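Barico Manipulation Group – Weekly Fault Review
Wednesday, 9:30, Urkthorpe site, lower meeting room
Minutes of previous meeting accepted without changes.

Item 1. Marty – gripper fault on the mug task 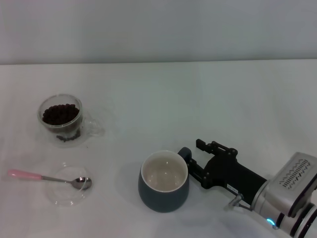
Head view of the arm at the mug handle.

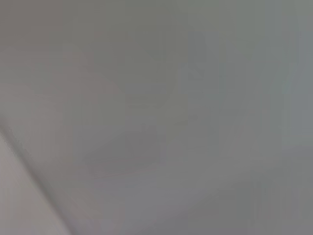

1.1 Run 584 was stopped by the operator. The gripper reported closed while the fingers were still open. The controller took the report as valid and issued the lift command. No injury, no breakage.

1.2 The log shows 2 further false closed reports in the same batch of 19 runs. Neither was flagged at the time – the monitor only alarms on a missing report, and a wrong one passes.

1.3 Finger position sensor is the main suspect. The cable connector was reseated and the fault came back, so a loose plug alone does not explain it. Firmware has not been ruled out.

1.4 Wrist camera stream cannot be used as a second check on grip state until focus is sorted out. Carried over from last month.

1.5 Agreed: lift command to be blocked unless finger position and motor current both indicate a grip. Arm stays at reduced speed until the change is tested.

Item 2. Bilby

2.1 Same gripper model, older firmware. No false reports in 18 runs. Do not update Bilby until item 1 is closed.

Actions
Controls: add interlock per 1.5, test with ceramic and glass items.
Hardware: swap sensor on Marty, keep the old part for bench test.
Operators: stay within reach of the stop button on all runs.

Meeting closed 10:15.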